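Quilt Care: Your Questions, Answered
Last updated 20 Jul 2018

We get a lot of mail about washing, storing and mending patchwork, and a good deal of it asks the same handful of things, so we've gathered our answers on one page. If yours isn't covered, do write to us at the Clulberg shop (we really do like hearing from you, and photos of old family quilts make our week).

How often should I wash a quilt that's on the bed every night?

Less often than you'd think! Three or four times a year is plenty for most households, with a good airing in between. Hang it over a railing or two parallel lines on a dry, breezy day, out of strong sun, and give it the whole afternoon. If the dog sleeps on it you'll want to wash it more, and we say that with great affection for dogs.

Can it go in the machine?

A modern cotton quilt usually can, on cold and gentle, with a small amount of mild detergent and nothing else in the drum. Anything older than you are, anything with silk or velvet, and anything with loose seams should stay out. We wash our Piris cottons by machine and our Barreto wool-filled ones in the bathtub, and the bathtub does take most of a Sunday, I won't pretend otherwise.

Will the dark blues run into the white?

They might, especially on the first wash. Wet a white cloth, press it on the darkest patch for 30 seconds and have a look. If any color comes off, hold off on washing and call us, or take it to a cleaner who knows quilts. Prints are worth testing one by one, as a navy paisley and a plain navy can come from quite different mills and behave quite differently.
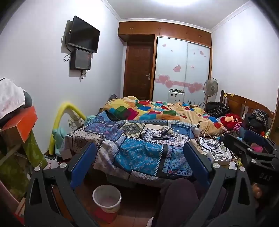 Inês Serrano wrote to us that she tests the seams as well as the patches, and that in her experience the trim is what bleeds first. She also asked us to remind everybody to try the backing, which we had left out of the first version of this answer. Thank you, Inês!

How should I fold it for storage?

Loosely, and a little differently every time, so the creases don't settle in the same place. Roll up some acid-free tissue and tuck it into the folds. A clean cotton pillowcase makes a lovely storage bag. Please don't use plastic, and please don't use the attic. I take mine out each January, refold them all and usually end up putting one back on the bed.

A seam has opened up. Do I need to send it in?

Not if it's short and the fabric on both sides is sound. A ladder stitch in matching cotton thread will close it nicely. If the fabric itself has frayed, we can patch it from our remnant drawers. We keep pieces from every Plodus print made after 2000, so there's a fair chance of a match. Put the pattern number in your note if you can find it on the label (the popular small floral is 3194).

How long do repairs take?

Usually three weeks, longer before the holidays. We'll write when yours is on the table and again when it's ready to come home.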